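Teaching a Simulated Arm to Move Plates by Remote Control
Project report, lab automation elective
Project name: Fesotness

1. What we set out to do

Show the arm how to move a microplate from one holder to another, by driving it ourselves, and see if a small policy can learn from that. All in simulation. The real bench at the Sernau building was booked through December so sim it was.

Task is short. Pick the plate up, lift, move over, set it down square in the next holder, let go. Sounds easy. The set down is the hard part, a plate that lands a little crooked sits on the rim of the holder and the whole run is scrap.

2. Setup

One arm on a table, gripper on the end, plate holders spread over the breadboard and a stacker tower at the side. Holders are not all lined up, some are turned on purpose so the operator has to rotate the wrist. Scene file started as the one from the Horner course kit, we changed the holder angles and left the rest.
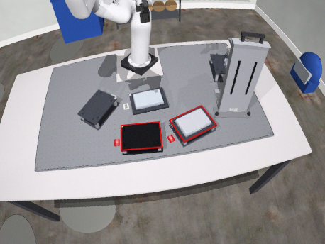
Fig. 1. Table layout in the simulator. Two plate stations in front outlined in red.

Control was a handheld 6-axis puck for the arm, keyboard for the gripper (space = toggle). We tried mouse only at first. Terrible, dropped after one evening. Logging at every sim step: joint angles, gripper state, plate pose, puck input. Camera views saved too but at a lower rate becuase the disk filled up.

3. Collecting demos

Goal was 400 demos. We recorded 723 attempts to get there, the rest got thrown out. Reasons, most common first:
- plate not flat at the end
- gripper closed too high and plate slipped
- operator bumped a neighboring holder
- sim hiccup, contact went crazy

Rules we ended up with after the first bad batch. Always stop above the plate before going down. Come down straight. No correcting sideways once the fingers are near the plate, go back up and try again. Open the gripper all the way before lifting off. Writing these on paper and taping it to the monitor helped more than any code change we made that week.

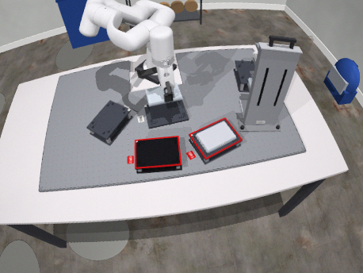
The approach is where operators differ the most. One of us goes down slow and steady, the other drops fast then creeps. Both fine by themselves, but mixed together the policy learned something in between and hovered. Hovered forever in some runs. We split the data by operator and trained 2 policies, and the hovering mostly went away. Should of done that from the start.

Also we found long pauses in the logs, operator looking at the second camera view to judge depth. Arm not moving, but those steps still count as training data. We cut any stretch where the puck input was zero and the gripper didnt change. Kept the pause right after closing the gripper since the fingers need time to settle.

4. Training

Plain behavior cloning, the Msimang baseline code with our own data loader. Input is joint angles plus plate pose, no images yet. Trained for 2,000 epochs, overnight on the shared machine. Loss was flat long before the end so next time we stop early.

5. Results so far

Square-on holders: good, places the plate flat most of the time. Turned holders: worse. Wrist rotation starts too late and the plate comes in at the wrong angle. We think its a data problem, not enough demos to the turned ones, operators avoided them when they could pick (we let them pick, mistake).

The policy does not recover. If a grasp misses it carries on with an empty gripper and "places" nothing, very carefully. All our failed attempts were deleted so it never saw a retry.

6. Left to do

- assign the target holder at random, no choosing
- record retries on purpose and keep them
- add the camera images
- same demos by hand guiding on the real arm, if we get bench time
- fix the timestamp bug in the logger (puck input is one step late, see appendix B)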